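Reviews > Kitchen > Worktop care

Rindimum Stone & Surface Spray review: six weeks of wiping

Reading time: 3 minutes

Last updated: December

I am not a tidy cook. I put that up front so you know who is telling you about a cleaning spray. Tea gets slopped, turmeric gets everywhere, and I've never once managed to decant olive oil without leaving a ring behind.

The Rindimum spray came my way through Hiếu Thái, who I used to share a flat with and who cleans his kitchen for fun (he'd say relaxation). He swore by it, so I bought the 500 ml bottle from Uvisgate, which is the hardware place by the station, and have used nothing else on the worktops for six weeks.

First impressions: it smells of very little. A bit soapy, a bit like a new shower curtain for the first few seconds, then gone. I was pleased, as my last one was a fake lemon so strong you could taste it on your toast. The trigger is stiff to begin with and gives a wide, fine mist, so you do end up spraying the toaster too if you aren't careful. There's a little lock on the nozzle that turns to a stream, and I found that better for corners.

The big test for me was marbled white surfaces, where the trouble is smears more than dirt. You wipe it, it looks lovely, then you come down in the morning with the light coming in sideways and it's all swirls! With Rindimum I got swirls on the first two goes, and I was all set to write a grumpy review. Then I read the back of the bottle. You're meant to leave it for 30 seconds and wipe with a cloth that's been wrung out in warm water, then go over it dry. I'd been squirting and wiping straight off like a waiter in a hurry.
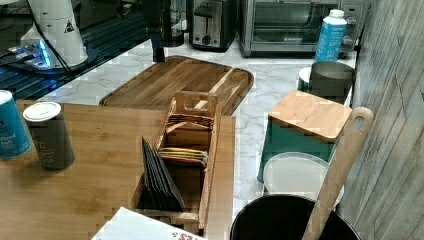
Done properly, it's very good. Dried-on tea went first time. Tomato sauce, same. Turmeric took three rounds and left a faint yellow shadow which faded over the next couple of days, so I can't say for sure what got rid of it. Candle wax it didn't touch, though to be fair the label doesn't claim it will.

On wood I'd be more careful. The bottle says sealed wood is fine, and my table came up clean, but it looked a little dull afterwards and I went back to plain soapy water for that. Gunārs Mägi, my neighbour, used it on an oiled chopping board and had to oil the whole thing again. His own fault, he admits, but he's still cross about it. Glossy black things are the other weak spot – it cleans them well enough, but you'll be buffing for ages to get the last of the haze off. I've kept my old Rolonton glass cleaner for those and I don't see that changing.

Now the cloth. Rindimum sell their own, a thick grey one, and it comes taped to the bottle in the bundle. I wouldn't bother. It drinks up so much of the spray that you use twice as much, and after a few washes mine had gone stiff as a board. A thin cotton tea towel did a nicer job, especially for the dry wipe at the end.

How long does it last? I'm still on my first bottle with a good inch left, and I wipe down most evenings and after any baking. Refills come in a floppy pouch which is a pain to pour (do it over the sink, trust me) but it does save buying another trigger.

Would I buy it again? Yes, for the worktops. If most of your kitchen is oiled wood or shiny black glass I'd spend the money on something else. I've got a bottle of the Lục stuff under the sink to try next, the one in the green bottle with the cork stopper, and I'll add a note to this page once I've got through enough of it to have an opinion.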